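Rolling towels around the sponge – does this save any room?
Halow Home Boards > Bathroom & Laundry > Storage

policarpio39
August 23, 2018
Trying the roll method for the guest bathroom basket. Sponge goes inside the towel, towel gets rolled, the whole thing goes in as one bundle. 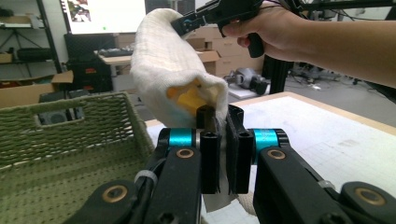
White waffle towel with what looks like a yellow sponge tucked in the end. Green woven basket on the left.

The claim I keep reading is that you fit more in and guests get everything in one grab. I'm not sold. Has anyone kept this up for longer than a week?

erkevham
I did it in May and quit. A roll is round, a basket mostly isn't, and you end up with gaps all along the sides. Fold in thirds, stand them on edge, done.

lamodow_laundry
Disagree with erkevham. Folded waffle towels slump as soon as you pull one out. Rolled ones stay put if you roll them tight. Yours looks pretty soft and thick to me, so I'd start over and pull harder on the first two turns.

policarpio39
Tighter how, with a sponge in the middle? That's my whole problem. The sponge wants to slide out the bottom.

lamodow_laundry
Tuck the end in first, about a hand's width, then roll. It makes a pocket.

erkevham
So now it's a towel with a pocket. And what happens when the sponge gets used once and goes back in there damp? I wouldn't want to be the next guest.

policarpio39
New sponge every time, that was the plan. But yes, I can see where that goes by the third visit.

tubsandtiles
I like how a roll looks, and I think looks are most of what it has going for it. I measured mine both ways – 3 towels rolled, 3 folded, same basket – and the folded ones sat lower. Keep the sponge on the tub.

lamodow_laundry
Which basket though? In a tall one I'd still bet on rolls.

policarpio39
Going to try it folded tonight with the sponge on the side and see which one annoys me less.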